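Brukivum für Kinder
Startseite Wissen Experimente Lexikon Für Lehrkräfte Kontakt
Lesezeit: 4 Minuten

Wie Flüssigkeiten fließen: Vom Gießen, Messen und Mischen im Labor
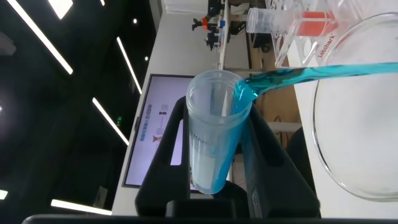
Umgießen gehört zu den ältesten Arbeiten im Labor. Wer eine Flüssigkeit untersuchen möchte, muss sie zuerst in ein passendes Gefäß bringen. Das klingt einfach, verlangt aber Übung, denn eine Flüssigkeit hat keine eigene Form. Sie nimmt immer die Form des Gefäßes an, in dem sie sich befindet. Auch beim Fallen verhält sie sich nach festen Regeln: Der türkisblaue Strahl kommt von der Seite, beschreibt einen Bogen nach unten und trifft in den durchsichtigen Becher. Dort läuft die Flüssigkeit an der Innenwand hinab und sammelt sich am Boden. Unten, wo der Becher schmal ist, steigt der Flüssigkeitsspiegel schnell. Weiter oben, wo der Becher breiter wird, steigt er bei gleicher Menge langsamer.

Warum ist der Strahl gebogen?
Beim Ausgießen bekommt die Flüssigkeit Schwung zur Seite. Gleichzeitig zieht die Schwerkraft sie nach unten. Beide Bewegungen zusammen ergeben einen Bogen. Dasselbe geschieht mit einem Ball, den man waagerecht wirft. Gießt man schneller, wird der Bogen weiter – dann muss auch der Becher weiter entfernt stehen.

Warum haftet Flüssigkeit an der Wand?
Flüssigkeiten bestehen aus sehr kleinen Teilchen. Diese ziehen sich gegenseitig an. Fachleute nennen das Kohäsion. Die Teilchen werden aber auch von der Wand des Gefäßes angezogen. Diese Kraft heißt Adhäsion. Wegen der Adhäsion bleibt nach dem Ausleeren oft ein dünner Film im Becher zurück. Bei genauen Messungen muss man darauf achten, damit nichts verloren geht.

Wie misst man richtig?
Zum Messen verwendet man Gefäße mit Strichen, zum Beispiel einen Messzylinder. Die Striche geben das Volumen in Millilitern an. Ein Milliliter ist ein Tausendstel Liter. Ein Trinkglas fasst oft 200 Milliliter. Beim Ablesen stellt man das Gefäß auf eine ebene Fläche und bringt die Augen auf die Höhe des Flüssigkeitsspiegels. Wasser zieht sich am Rand ein wenig nach oben. Abgelesen wird deshalb an der tiefsten Stelle der Wölbung.

Warum verwendet man Farben?
Klare Flüssigkeiten sind in einem klaren Gefäß schwer zu erkennen. Für Vorführungen wird Wasser daher häufig gefärbt. So kann man verfolgen, wohin es fließt und wie es sich mit anderen Flüssigkeiten mischt. Gibt man blaues Wasser zu gelbem, entsteht Grün. Eine dünne Schicht wirkt heller als eine dicke, obwohl die Farbe dieselbe ist.

Versuch für zu Hause
Benötigt werden ein hohes schmales Glas, ein breites niedriges Glas, ein Messbecher, Wasser und etwas Lebensmittelfarbe.
Fülle 200 Milliliter Wasser in den Messbecher und färbe es mit einem Tropfen Farbe.
Gieße das Wasser langsam in das schmale Glas und markiere die Höhe mit einem Klebestreifen.
Gieße es anschließend in das breite Glas um und markiere die Höhe erneut.
Miss zum Schluss noch einmal im Messbecher nach. Hat sich die Menge verändert?

Der Versuch ist für Kinder ab 8 Jahren geeignet und dauert bis zu 40 Minuten. Lebensmittelfarbe kann Flecken hinterlassen; eine Unterlage wird empfohlen. Flüssigkeiten aus einem Labor dürfen niemals probiert werden – auch dann nicht, wenn sie wie Saft aussehen.

Text: Sum-yee Wei
Fachliche Durchsicht: Craig Kerr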